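Oiling small wooden kitchen bits – what do you use?

Kitchen & Home > Care and cleaning
1,596 views

tansy_lane
Right, quick one. Chopping boards, spoons, all of it gone dry and pale since we moved. Been using olive oil from the cupboard and now one spoon smells like old crisps. What should I be putting on them? Don't want to spend loads.

boggartbill
Not olive oil. Goes rancid, that's your crisp smell. Food grade mineral oil, chemist sells it. Wipe on, leave overnight, wipe off. Done.

Grandholm_Girl
Disagree on mineral oil, never sets so it just washes out again. Raw linseed here. Slow though – mine took 5 days to stop feeling tacky, and that was in September with the windows open. Thin coats!! If you can see it sitting there it's too much.

boggartbill
5 days for a spoon. Life's too short.

Grandholm_Girl
You do yours every month and I do mine twice a year, so who's saving time

pegandpost
Linseed for boards, nothing at all for things that only hold stuff. I left my mug tree bare and its been fine. Wipe with a damp cloth, dry it straight after. Don't stand it in the sink.
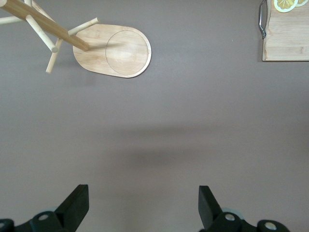 Mug tree, light wood, top left. Grain runs the length of the base.

tansy_lane
Ooh nice. Got a Vostden one in a similar shape, it has rings on it from wet mugs. Any way to get them off?

pegandpost
Fine sandpaper, go with the grain, light hand. Mine came up ok with 4 or 5 passes. Then leave it well alone.

kettle_no9
Wouldn't sand it if it's varnished, you'll get a patchy mess. Put a drop of water somewhere hidden. If it beads up there's a finish on it. If it soaks in, crack on.

boggartbill
^ this. Also dry your mugs first, radical idea

tansy_lane
Soaked in, so bare wood I think. Will try the sanding. And the spoon?

Grandholm_Girl
Hot soapy water, dry it, leave it on a windowsill a day or two. If it still stinks bin it. Spoons are cheap.

kettle_no9
Or bicarb paste. Worked on a Rodberg salad bowl I'd nearly chucked. Took two gos and defintely needed both.

tansy_lane
Bicarb it is. Ordering linseed as well, sorry Bill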